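Tidying a living room that doesn't exist: news from the Plenlow robotics club
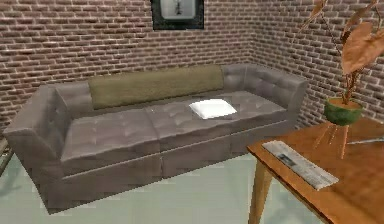
Filed under: Clubs and projects

If you've wondered why the lights are on so late in the upstairs room at Plenlow, it's us, arguing about a pillow. It's the small white one on the middle seat of the grey sofa, and since February it has taken up more of my evenings than I'd like to admit!

We're entering the simulated round of the Pronley Challenge this year, so all our work is done on screen for now. The task sounds easy enough. Your program gets a furnished room, a list of things to find and a list of places they belong, and it has to work out what goes where without knocking into the furniture. Our team, Grisix (please don't ask, it was the only name we all disliked equally), has been given the brick-walled lounge to practise in.

The pillow is the friendly bit, being so bright against the grey. The olive-green cushion along the top of the sofa back is another story - our code kept deciding it was part of the sofa, and one of the younger members spent a whole session on that and nothing else. We've also had long talks about the newspaper on the table. It lies very flat, and flat things are horrid to pick up, even pretend ones. My own job is the route planning, so the table corner and I are old enemies. It pokes out in front of the far end of the sofa and I've clipped it in every way you can think of.

We've done 2,671 practice runs so far, most of them left going overnight on the old computer we call Seok. Out of the last 100, we had 13 where everything ended up in the right place. I know that doesn't sound like much, but before the half-term break we were at none, so there was cake.

There are 32 teams in our group and we need to get into the top half to go through. I think we've got a chance if we can sort out the newspaper (and my corner). New members are welcome at any point, and you don't need to have written any code before - I hadn't. We start at 6.30 pm, and it's best to bring a jumper as the heating goes off at seven.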